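Palomino Valley Visitor Guide
By Blair Aitken

We use cookies to remember your map settings. Accept / Manage

SECTION 6. Setting up your self-guided valley tour

Read this before you leave the visitor center. Cell signal drops out past the second cattle guard and does not come back till Urnia.

What you need: the printed map, the gate card, the Tonaneo audio app (free), a full tank. Water. More than you think.

1. Get the app on the center's wifi. Download the whole valley pack, all of it, not just the first stop. Takes a few minutes on a busy morning.

2. Open the pack once while still on wifi. It asks for a language and a start point. Pick "Palomino north" unless you are coming up from the coast side.

3. Turn on location. Set it to "always." If you pick "while using" the audio stops when your screen goes dark.

4. Pick up the gate card at the desk. One per car. Deposit comes back when the card does.

5. Drive out on the river road, keep the river on your left. First stop is the old packing shed, signed in green. Park on the gravel side.

NOTE: The shed is open mornings only. The outside panels you can read any time.

6. At the farm gate hold the card flat against the reader and wait for the click. Drive through, stop, check that it closed behind you. If it didnt, get out and pull it shut.

CAUTION: Do not follow another car through. The gate closes on a timer and doesn't sense bumpers.

7. Bean and squash fields for the next stretch. Stay on the road. These are working fields, people are busy, and the ditches are deeper than they look. Dogs on leash. No picking unless there's a U-pick flag out.

8. Dakano overlook is the high point, 1,438 feet. Narrow turnout, room for a couple of cars. If full, go on to the upper lot and walk back. Wind is strong up there in the afternoon, hold on to car doors.

CAUTION: No trailers or RVs past the overlook. There is no place to turn around. Really.

9. Come down the grade in low gear. The road ends at Urnia, by the feed store. Drop the gate card in the slot there or bring it back to the center, either is fine.

Time needed: over 2 hours with stops. Half a day if you eat in Urnia.

If the audio starts at the wrong stop: close the app, wait, open it again with the car parked. Still wrong? Tap the stop number by hand. The text on the printed map is the same, Syahrul Ginting wrote both.

If the gate card doesn't click: wipe it, try the other side. Then use the call box on the post. Bjarke Fogh or whoever is on the desk can open it from the center untill 5. 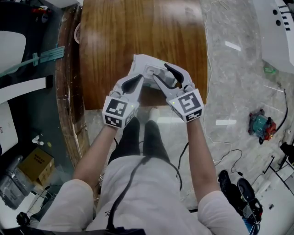
PALOMINO, November 2025

Changes since the August printing. Stop 4 has moved to the south side of the creek, the old turnout is closed. Maps with the blue cover still show it in the wrong place, swap yours at the desk. The Urnia slot is now to the left of the feed store door. Winter hours for the packing shed: 9 to noon, closed Mondays.

Groups with more than one car, call ahead and ask for Shota Oda so the cards are ready.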